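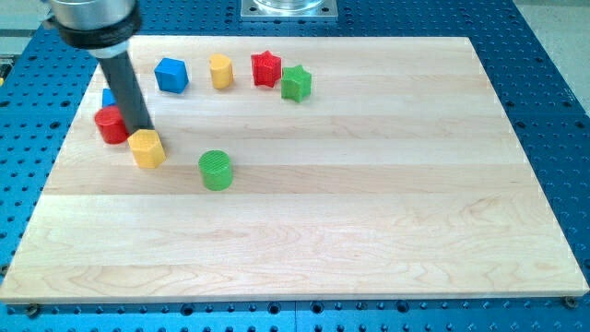

Culloreck Tree Nursery is looking for a seasonal nursery hand to work with our field-grown and container trees from July until the end of the lifting season. The job is based at our Pindton site, where we grow ornamental and shade trees for garden centres, councils and private gardens. Maples are the largest part of what we sell, and customers who know the tree mainly from its timber often ask us which kinds will do well in an ordinary back garden. You do not need to be able to answer that on your first day, but you should be willing to learn.

The work is outdoors in all weathers. In summer it is mostly watering, weeding, staking, tying in and formative pruning. From autumn it moves on to lifting bare-root stock, grading, bundling and loading. There is some potting in the tunnels when the ground is too wet to get on. You will work in a team of 8 and report to the field supervisor, Jhun Castillo.

Main duties

Watering container stock by hand and checking the drip lines
Pruning and staking young trees to the supervisor's instructions
Keeping rows and paths clear of weeds
Lifting, labelling and bundling trees for orders
Helping customers load on collection days
Reporting pests, disease and damaged stock

We need someone who is physically fit, can lift and carry safely, and can follow a planting plan. Good labelling matters a great deal here. A batch of young trees with the wrong tags may not be spotted for years, so please only apply if you are careful with that kind of task. Experience in a nursery, on a farm or in grounds maintenance is useful. A driving licence is needed, as the Andreadis field is 7 miles from the main yard and there is no bus. A tractor or sprayer certificate would help but we can arrange training for the right person.

Hours are 7.30 am to 4 pm, Monday to Friday, with two Saturday mornings a month during the lifting season. Saturday work is paid at time and a half. Waterproofs, gloves and boots are supplied. There is a mess room with a cooker and fridge, and staff can buy trees and shrubs at trade price.

The post is seasonal. One of last year's seasonal staff now has a permanent job with us, but we cannot promise the same this time.

To apply, send a CV and a short covering letter to the Culloreck office at Pindton, marked for the attention of Jhun Castillo. Please give the names of 2 people we can ask for a reference, one of them a recent employer if possible. Applicants we would like to meet will be asked to come to the yard on a Tuesday for a talk and a walk round the field. Wear suitable footwear. Please do not apply through the Wunico jobs page, where an old version of this advert is still showing.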